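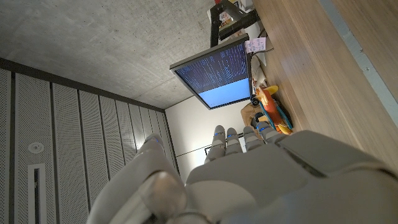
Catrin Rosser perguntou, logo na primeira apresentação intermédia, se valia mesmo a pena gastar um semestre inteiro a ouvir uma sala. Respondi que sim, um bocado por teimosia, e hoje respondia o mesmo com muito mais convicção!

O som e a luz na sala Laluritz
Relatório de projeto, unidade de Ambiente Interior
Publicado em 23 de abril de 2025
Partilhas: 6 | Comentários: 2

Pesquisar neste site Procurar Limpar

Ponto de partida

A sala Laluritz tem fama de ser agradável. Quem lá entra pela primeira vez costuma baixar a voz sem que ninguém peça, e foi isso que me pôs curiosa. O teto é de betão à vista, cinzento e manchado, e um teto assim, duro e nu, devolve quase tudo o que lhe chega. As paredes contam outra história: painéis acústicos brancos e altos, perfurados, divididos em faixas verticais por juntas finas. Queria perceber quanto do sossego vinha dos painéis e quanto vinha dos hábitos de quem lá trabalha.

O segundo tema, a luz, entrou no projeto por causa de uma queixa. Harish Sandhu achava que a mesa de madeira clara era ótima para escrever e péssima para olhar para qualquer coisa brilhante. Como eu já ia andar pela sala de medidor na mão, juntei as duas perguntas.

O que medimos e como

Para o som usámos o método mais simples que o laboratório permitia: balões rebentados em pontos marcados numa planta e um gravador pousado num tripé, à altura da cabeça de uma pessoa sentada. A análise foi feita no Jumar, o programa que usámos nas aulas práticas. Repetimos cada posição 6 vezes, porque o primeiro dia deu resultados tão espalhados que quase desisti (afinal tínhamos deixado a porta encostada e o corredor entrava nas gravações todas).

Para a luz medimos a iluminância no tampo da mesa e junto à secretária do monitor. O enunciado da unidade pedia 400 lux no plano de trabalho e foi esse o valor que tomámos como referência. Umesh Semwal emprestou o luxímetro e ensinou-me a não fazer sombra com o próprio braço -- parece óbvio, mas na primeira folha de registos há uma coluna inteira riscada por causa disso.

Resultados: o som

Os painéis fazem imenso trabalho. Nas frequências da voz, o som morre depressa perto da parede perfurada e demora bem mais quando a fonte está a meio da sala, virada para cima. Batendo palmas debaixo do betão ouve-se uma espécie de estalo curto, metálico, que desaparece se dermos uns passos para o lado da parede. Ficámos a bater palmas muito mais tempo do que o necessário. Nos graves os painéis ajudam pouco, e ainda bem que fizemos essa parte, porque é aí que está a explicação para o zumbido da ventilação parecer maior do que é.

Pramila Dixit sugeriu repetir as medições com mantas penduradas num cordel, a 135 cm do chão. A diferença foi pequena na média, mas quem estava sentado notou-a de imediato. Gostava de ter tido tempo para um questionário a sério sobre isto.

Resultados: a luz

No tampo, os valores ficaram acima da referência em quase todos os pontos e desceram nos cantos. A queixa de Harish tinha fundamento, só que a quantidade de luz não a explicava. O carvalho claro espalha bem a luz e cansa pouco. Já uma superfície lisa e branca pousada no mesmo sítio funciona quase como espelho, e um prato branco com friso dourado chega para se ver o reflexo da iluminação de cima.

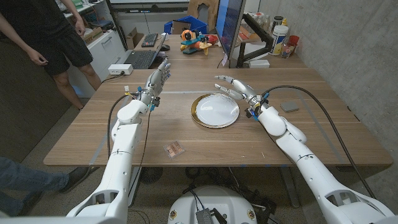
Experimentámos então mudar a posição de quem olha. Sentados ao comprido da mesa, com as luminárias de lado, o incómodo baixava muito; de frente para elas, voltava. Tentámos também um difusor feito de papel vegetal, preso com molas, que resultou bem até a cola de uma das pontas ceder e o papel cair em cima dos apontamentos. A versão seguinte levou uma moldura de cartão e aguentou até ao fim.

Na secretária o caso é diferente. O monitor está num braço articulado preto e isso é uma bênção, pois basta rodar o ecrã para fugir ao reflexo. Um fundo azul-escuro com texto claro pede mais cuidado com a luz por trás de quem lê, e deixámos essa recomendação na ficha da sala.

O que faria de outra maneira

Começava pela planta. Desenhámo-la a olho e tivemos de a corrigir quando os pontos de medição já estavam marcados, o que baralhou dois ficheiros do Jumar. Também pedia a sala mais cedo: em agosto teríamos apanhado o edifício em silêncio, sem aulas ao lado.

Ficam por estudar os graves e o efeito de tapar uma parte do betão. Shalini Pant já tem ideias para uns absorventes suspensos em feltro e vai pegar nos nossos dados no próximo semestre. Mal posso esperar para os ouvir (ou para deixar de ouvir o estalo das palmas). As folhas de registo e as gravações estão na pasta Tyagi do curso, com os nomes dos pontos iguais aos da planta corrigida.

Visualizações: 1031

Relacionados
Plurnaritz: medir o ruído de uma cantina à hora de almoço
Como ler um gráfico de tempo de reverberação
Difusores de papel, segunda tentativa
Tyagi: guia da pasta de dados do curso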